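When the straws stopped being my job

I've been at Plevik for 6 years now, and for most of that time if you'd asked me what I do I would have said "a bit of everything" and meant "I pack little things into other little things." We do the takeout kits for juice bars and coffee places. Napkin, stirrer, straw, sticker, done. So when they told us in December that straw sorting was going to the robot arms, I had feelings! Mostly the kind you have at 3 a.m.

Ermelinda Moreira, who trained me and who has the fastest hands I've ever seen, just shrugged and asked whether the arms would be taking the Nasrallah order too, which everybody hates (138 kits to a carton, and they change the mix every other week).

Well, the arms are in, and I've spent a lot of my shifts this summer standing next to them.

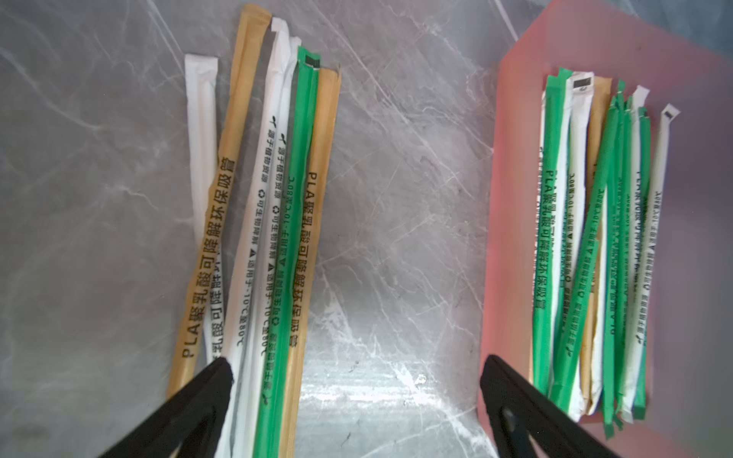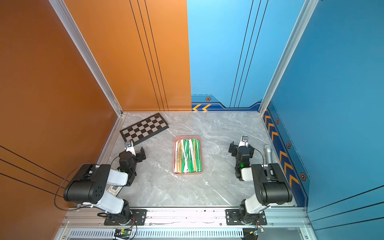
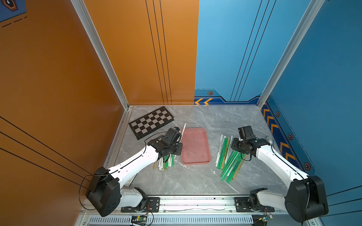 What changed first was my wrists. I used to go home and hold a bag of frozen peas, and I haven't done that in weeks. The second thing was the talking. When you sort by hand you can chat all day long, because your fingers know what they're doing. Now I'm watching and writing things down, and if I get into a good story with somebody I miss something and have to go back through the log. I miss the chatting more than I thought I would.

Pay is the same, before you ask. My title is "cell operator" now (my mother thinks I work in a prison). I got two days of training from a very patient guy at Grullalier, and then it was me and a binder.

The part I'm still chewing on is the quota. By hand we were expected to do 700 an hour between us, and you could have a slow morning and make it up after lunch. With the arms there's a number on a screen all day, and when it drops, people come and look at me. I didn't drop anything! I've asked if the screen could face the other way. They're thinking about it.

Ermelinda moved over to the Eltton line and says she likes it fine. We still have lunch together, and she still wants to hear how the arms did that morning.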